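The Dulevia two-arm kit: my gallery page
Posted Thursday, February 2, 2023

Hi again! A bunch of you asked for pictures of the Dulevia kit after I mentioned it in the last roundup, so I finally sat down and sorted some out. Click to enlarge, as usual. If you only want the short version: I like it a lot, I have complaints about the cables, and I'd buy it again but skip one of the add-ons.

Quick background for anybody new. Dulevia is the bimanual kit from Rosto. You get two arms, two grippers, the mounting hardware, the frame parts and the control software. The base price I was quoted was $3,941, and the wrist camera package is another $804 on top of that. I went for the cameras (more on them further down). What you don't get is a computer, so have a laptop ready or budget for one.

I've mostly been running plate and dish work with it. Pick up a little stick, put it in a dish, move on to the next color. It sounds like something you'd give a toddler on a rainy afternoon, and yes, it kind of is, but it's a great way to learn what a gripper can and can't do. Thin sticks are mean. If the fingers come in a hair too high they close on air, and if they come in too low you're scraping the dish. My old Drakos arm never got the hang of them and I was curious how this one would compare. 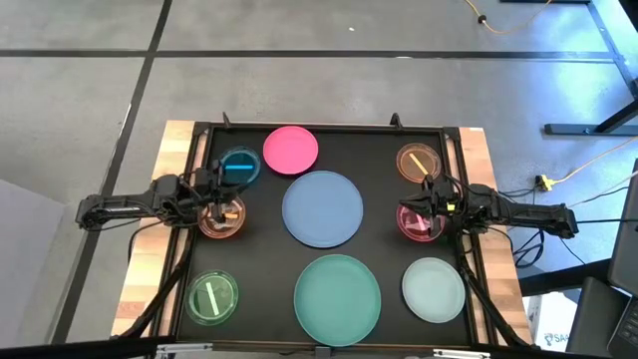
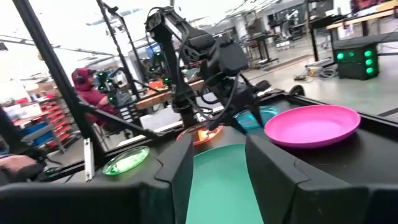

Plates on the black work surface, twice over. The second shot is the wrist camera's view.

OK, so, the things I keep getting asked!

The arms. Smooth, quieter than I expected, and strong enough for anything I'd want to do on a table this size. Rosto lists 400 grams per arm and I haven't pushed past that. Slow moves look really good. Fast moves get a little wobble at the end, so I just turn the speed down for small parts and go get coffee.

The grippers. Big improvement over the Drakos. The fingers line up properly when they close (you wouldn't think that was a lot to ask, but go try a few kits in this price range). Sticks come up straight maybe more often than they deserve to. Plates are harder. A flat plate with a shallow rim doesn't give you much to grab, and I spent a whole evening on nothing but approach angles before I was happy.

The wrist cameras. Great view of what's between the fingers, which was the whole point for me. Glossy plates do throw highlights, though, and the see-through ones are worse than the solid ones. I ended up nudging the exposure down in the settings and leaving it there. Worth the extra money if you do close-up work. If you're moving boxes or blocks around, save it for something else.

The software. Setup was easy, calibration less so. The wizard wants both arms done in one sitting, and if you stop halfway it forgets everything. I found that out the long way. Once it's done you can save the profile, so please, save the profile.

The cables. Sigh. There are a lot of them and they're heavy where they leave the arm. The clips in the box are too small for the full bundle, so I bought bigger ones at the hardware store. Leave plenty of slack before you fix anything down, then move each arm through its full reach and check again.

The add-on I'd skip is the Musier foot pedal. It's meant for starting and stopping a run while your hands are busy, and it does that fine, but I kept kicking it by accident and went back to the keyboard. If you've got more self-control under the table than I do, you might love it!

One more thing on support, which came up in the comments last time. I wrote to Rosto twice. The first answer was fast and useful (a calibration question), the second took a while and mostly sent me back to the manual. They do say a new manual is coming in September, and I hope it has more drawings in it.

I'll put up a second gallery once I've tried the softer fingertips. If there's an angle or a part you'd like a closer look at, leave a comment and I'll see what I've got.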